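Skostedow Road Runners board > Races > Skemness 100 going to a lottery?

gravelknees
7 November 2023
So the Skemness 100 people put out their notice and next year's entry is a lottery. 2,927 people on the interest list, and they say the old first-come sign-up "rewarded fast internet." Maybe. I got in three times on a slow phone, so I have my doubts. What bugs me is the fee. You pay to enter the drawing and you don't get it back if you lose. Anyone here think that's about fairness?

hilltop_dee
The interest list is just an email form. I'm on it and I have no plans to run 100 miles, ever. I wouldn't read much into that number.

Usman Creek Pacer
I'm fine with a lottery. Every big ultra ends up there. The old sign-up was full in 29 minutes last November and half my group was still typing in their emergency contacts.

gravelknees
Fine, but the big ones publish how the drawing works. This notice says "weighted for loyalty" and stops. Weighted how? I've finished it 3 times. Is that worth extra tickets or a thank-you note? And the timing company is Nandum again, the same outfit that lost everybody's splits at the second aid station. Now they're running the drawing too.
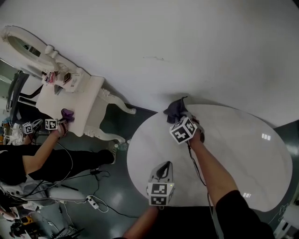
I'd feel better if they drew it live with somebody reading out bib numbers. Until they do, I'm keeping my money and doing the Skostedow 50K, where you mail in a form and get a shirt that doesn't fit.

Usman Creek Pacer
Nandum lost the splits for an hour and then posted them. Mine were right. You're making it sound like a robbery.

gravelknees
Mine had me going through the second aid station before the first one. I'd love to be that fast.

oldshoes
Has anyone asked the race director? I emailed about the fee and got a reply the same day. It goes to trail work, supposedly. No breakdown – I asked for one and that's where the replies stopped.

hilltop_dee
"Trail work" covers a lot. The stretch past the quarry has been washed out for two seasons.

Usman Creek Pacer
It was fixed in the spring. I ran it.

oldshoes
Part of it was fixed. The lower switchbacks are still a mess. I'll forward the email to anyone who wants it, send me a message.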